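Print Durability of Mixed-Media Artwork on Cotton Rag Paper
Project report, Studio Materials II
Solange Hiebert and Radomir Vukčević

1. Purpose

The project compared two ways of reproducing a drawing made in colored pencil, watercolor and a raised gloss medium. The original, titled "Esta", is a study of a sailboat hull. Gloss areas reflect light back into the scanner and lose their color in the file, so a print made from a plain scan looks flat where the original looks wet.

2. Original

The drawing was made on hot-pressed paper over a light watercolor wash. Pencil was laid down in thin layers and burnished with a colorless blender. The gloss medium went on last, in the hull and the waterline only, and was left flat for two days before handling.

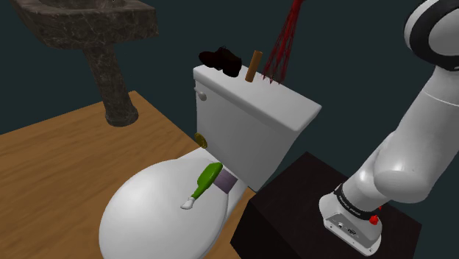 Burnished pencil leaves a wax film, and the medium did not hold well on it. One patch near the bow lifted and had to be scraped and redone. On a second drawing we left the paper bare under the gloss areas and had no lifting.

3. Capture

Method A was a flatbed scan at 600 dpi. Method B was a camera on a copy stand, with a polarizing filter on the lens and polarizing film over both lamps. Files from both methods were color-corrected against the same target and saved without sharpening.

4. Printing

Prints were made on Arsenault cotton rag and Vorport smooth matte. We made 32 prints, split evenly between the papers and the methods. Half of each group received a brushed coat of Prenora varnish over the hull.
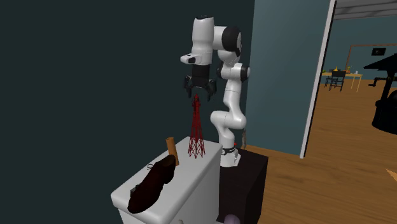
The varnish was thinned slightly for the matte paper -- at full strength it left brush marks. Drying time was kept the same for all coated prints.

5. Results

Method B kept the dark blues in the hull. Method A showed white specks there on every print. Varnished rag prints came closest to the original under a desk lamp. On the matte paper the varnish edge stayed visible at reading distance.

Rub tests with a dry cloth removed some ink from the uncoated matte prints and none from the coated ones. Lightfastness was not tested.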